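Last revised August 29, 2025

# Bench Practice for Small Printed Arms

This page sets out the working practice of the Divgate shared workshop for members who build and operate small servo-driven arms on an ordinary desk. It supplements the general bench rules, which continue to apply. Members building at home are welcome to adopt it in whole or in part.

## Before the arm is powered

**Fix the base first.** A light printed arm will walk across a smooth desktop when it swings with any speed. The base should be clamped or screwed down before the first powered test. Double-sided tape is acceptable for an afternoon of fitting work and should not be relied upon after that.

**Center every servo before attaching its horn.** A servo fitted at an unknown angle may drive the joint straight into its stop. Power each one alone, command it to its midpoint, and then attach the printed part. Mark the horn and the body with a paint pen so that the joint can be put back the same way after a repair.

**Do not overtighten screws into printed parts.** Stop when the head meets the surface. Where a hole has already been stripped, a short piece of filament pushed into it and trimmed flush will usually give the screw something to hold.

**Leave slack at each joint.** Servo leads should form an open loop on the outside of the bend. Move the arm by hand through its full travel with the power off and watch the leads the whole way. A lead that pulls tight at any point is to be rerouted.

## Marking the work area

The area in which the arm is expected to pick things up should be outlined on the desk. Black electrical or cloth tape is preferred on pale tops. Lay the strips after the base has been fixed, and let them run to the front edge of the desk where the reach allows. The corners need not be perfect, but the strips must lie flat, as a lifted end will catch a low finger.

The members' standard layout uses a rectangle 600 millimeters on the long side. Objects awaiting a test are kept outside it. If tape is replaced, the old adhesive should be removed with a citrus cleaner and the surface dried before the new strip goes down.

## Choosing objects for first grips

Rolls of tape make good practice pieces. They are cheap, they do not break when dropped, and they offer two quite different holds: a grip across the outside, or one finger placed in the hole. A small roll stood on its edge is the harder exercise, and should be attempted once the arm can manage a roll lying flat.

Begin with the approach. Bring the finger to the opening slowly, pause, and check the position by eye before closing. Speed may be raised in small steps once the same approach has been repeated without touching the rim. 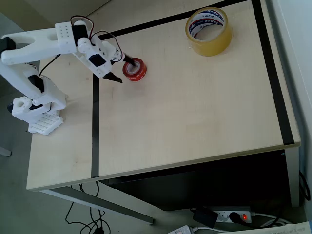

Tibor Oláh wrote in to object to the order of these exercises. In his view the outside grip teaches bad habits, as a rubbery object will forgive a poor angle and the builder learns nothing from it. He starts with the hole every time, uses an empty cardboard core, and does not move on until the core stays where it was set. He adds that he would sooner see a member spend a whole evening on one slow approach than run a fast routine that works twice.

The workshop has kept the present order for beginners. Members with some experience may follow the method Mr. Oláh describes, and an empty core is a sensible choice in either case.

## Fingers and tips

Printed fingers are smooth and tend to slide on glossy surfaces. Any of the following may be tried:

- a sleeve of heat-shrink tubing over the tip
- a thin coat of rubber cement, left overnight
- a strip cut from an old bicycle inner tube

Pointed tips reach into narrow openings well and hold flat objects badly. Keep a spare pair of broad fingers in the drawer and change them as the work requires. Label the bags.

## Power and cables

Servos are to be fed from their own supply and not from the controller board. The supply must be able to carry the load of all joints starting together. At the Surnitz bench, Tudor Olteanu recorded repeated resets of the controller in January, and the fault was traced to a supply shared with a desk lamp and a fan.

Power strips are to be switched off at the strip when the bench is left. One strip is never to be plugged into another. Cables on the floor should be gathered and tied back to a desk leg, clear of feet and chair wheels, with enough length left that the desk can be shifted 100 millimeters without pulling a plug. Adapters should have open air on all sides and should not be covered with paper or cloth.

## If a joint stalls

1. Cut the servo power at once. A stalled servo heats quickly.
2. Support the upper arm with one hand before doing so, if it can be reached safely.
3. Wait until the servo case is cool to the touch.
4. Move the joint by hand and look for a trapped lead or a cracked bracket.
5. Reconnect that servo alone and test it at low speed.

Cracked brackets are not to be glued and returned to service. Reprint the part. The print files for the common brackets are held on the workshop drive in the folder named Paquette, and replacement screws are in bin 749 by the drill press.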